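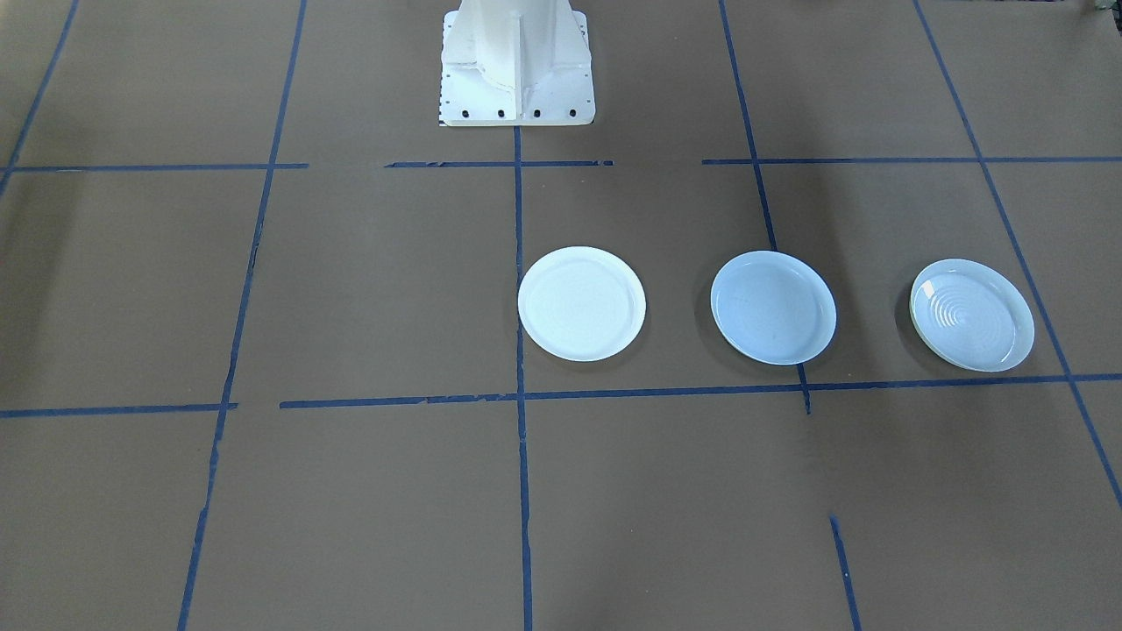
**Namitz bench cell, table-clearing package**

The Namitz is a two-arm bench cell for sorting and stacking household dishes. It ships with arm bases, controller, and plate routines. The work surface is the buyer's choice; brown kraft paper marked out in blue painter's tape is good enough for setup work, and a hand-laid grid doesn't have to be straight.

**What it can do now**

- Pick single plates from a flat surface and stack them by size
- Handle matte and glossy white finishes in the same run
- Work with plates set in a row, with clear space between rims

**What it can't do yet**

- Separate nested plates
- Scrape or rinse
- Load a dishwasher rack without a fixed rack position

**Test figures**

Soudabeh Esfahani ran 1,841 picks at the Galau shop. 103 needed a second try and 11 ended in a dropped plate. Most second tries were on plates with a raised ring pattern in the center - suction cups leak on ridges, so use the finger gripper for those.

**Mounting**

Bolt the base plate down before power-up. Keep 80 cm clear on the open side. Check the bolts again after the first week.

**Ordering**

Orders placed by 13th July ship in August. Spare fingers are sold in pairs. For racks and custom fixtures, contact Cor Lambrechts at Hoekstra.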